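We got to Dallesari a little before ten, which I was proud of, given that I'd missed the turn by the feed store twice. If you've never been out there, it's one of those towns that is mostly one long street, and the Onilwood building sits at the far end of it behind a row of poplars. They hold an open day every spring and I'd been meaning to go for years. My sister finally said she was going with or without me, so that settled it!

Onilwood makes stationery and desk things. Pens, mostly, but also blotters, trays, pencil cups, those nice heavy notebooks with the cloth spine (I own three and have written in one). I'm a pen person, and if you're reading this blog you probably are too, so I'll try not to go on about nibs. I make no promises.

You sign in at a folding table and get a sticker with your name on it, and then you wait in the lobby until there are enough people for a group. The lobby has glass cases full of old stock. My favorite was a drawer of dip pen holders from the Mazza workshop, which Onilwood bought out when old Mr. Mazza retired, all laid out by thickness, and I could have stood there until lunch. My sister went for the coffee. It was decent coffee and there was plenty of it, and somebody had put out almond cookies that were gone by the time I looked up from the dip pens.

Our guide was Faizal Wijaya, who has been in the assembly room for most of his working life and talks fast when he gets excited, so you have to stay near the front. He took us through the barrel room first. It's louder than I expected, and it smells like a hot iron. The barrels come off in trays of 300, and a woman at the end of the line runs her thumb over them as they go by and pulls out the ones she doesn't like. I asked her what she was feeling for and she said "the bad ones." Fair enough.

Assembly is quieter and I liked it a lot more. Long benches, good lamps, a radio going at the back. The springs get me every time, they're so tiny, and they live in shallow dishes so they don't roll off. Faizal let a couple of us put a pen together from parts. Mine clicked! My sister's did not, and she has asked me to say that her spring was defective.

After that comes the room where you get to try things, and that's where I spent most of the visit, to be honest. They had the whole Fivmont line out, in every color, with scratch pads at each seat. I'd only ever used the Fivmont in the fine point and I thought it was a bit dry. The medium is a different animal. It's wet and dark and it doesn't skip when you go fast, and I do go fast, my handwriting is a disgrace. What I keep coming back to, though, is the grip. I like a pen with some texture where your fingers go, little ribs you can feel, because my hands get tired on anything smooth and by the second page I'm squeezing it like a lemon.

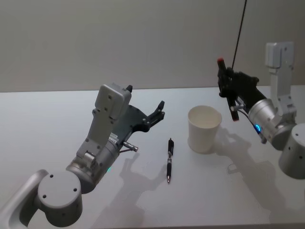 And a clip, please. I know there are people who take the clip off the moment they get home, but I carry mine in a shirt pocket or on the edge of a notebook, and a pen with no clip is a pen I'll lose by June. My sister keeps hers standing up in a paper cup on the kitchen counter and says I'm overthinking it. She may have a point. A cup costs next to nothing and you can always find it.

The shop is on the way out, naturally. They sell seconds by the box, and I came away with 2 boxes of black mediums plus a blotter I didn't need. Faizal told us 600 people came through last year, and from the line at the register I'd guess they were on track to beat that. Bring cash, the card reader was down when we were there.

Parking is free but the lot is small, so get there early or plan on walking back from the church. Next time I want to see the notebook bindery, which was closed off for repairs.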